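Preparing a workplace for a robot that opens lids and covers

My name is Marin Mujić and I work with installation of automation cells at Breltholm. In November we set up the second cell in Ulturport, and several colleagues from other sites asked me to write down how we did it. I write it for the people who will stand next to the robot every day, so there is no programming here. Please correct me if something is different at your site.

Before you start

Talk with the people who do the task by hand now. In Ulturport this was Ebise Worku and her shift. She showed us that people push a panel a little to one side before they pull it, and this was not in any instruction. We spent five hours only watching and writing. It felt slow to the manager, but later we did not need to change the plan.

Ask also what they want to keep. Two people on the shift wanted to keep the final check for themselves, and we agreed.

Step 1. Look at the cell from low down

Most people check a new cell standing up, at the height of their eyes. Go down also, below the edge of the work surface, and look at what is there. Power strips, adapters and power bricks collect under there very quickly when a cell is being built. Follow every cable with your hand from the plug to the device, with the robot switched off. Write a label for each one. Cables which cross each other should be separated before the first full shift, so the person who must unplug something at night does not have to guess. 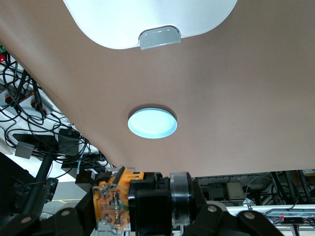

Step 2. Agree on the floor

Decide together where people may walk when the robot is moving and where they may not. Walk the route with the cleaning staff too, they come at hours when the engineers are at home. Rodrigo Cordeiro keeps our map of the routes, and he changes it each time something is moved.

Step 3. Teach the grip on the real part

Do not use a drawing of the part. Bring the real one and fix it the way it will be fixed in production. Our gripper is from Robotiq, with two linkages and a small pad on the finger. Bring the pad to the handle slowly and stop at first contact. With a clear plastic handle you must check from the side, the edges are hard to see from the front because of reflections.
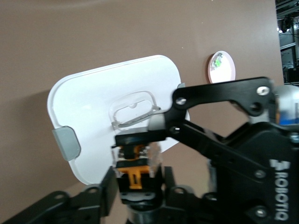
When the position is saved, let an operator repeat it, not the engineer. Ebise did it on the first morning, and she found that she wanted a slower approach in the last part of the movement. We kept her value. We planned 100 test cycles before handing over the cell, and an operator was present for all of them with the right to stop at any moment.

Step 4. Write down who does what now

The old job description will be wrong after the change. Make a new one before the start. In ours, the operator loads parts, starts the cell, does the final check and calls maintenance. Marisa Gatti from the training office added paid hours for learning, and I recommend this strongly. If people must learn in their break, they will not learn.

Step 5. Come back later

Visit again when the cell has been in use for some weeks, and ask the same people the same questions as before. I have my own visit to Ulturport in December 2024. If you want the blank form with the questions, write to Rodrigo.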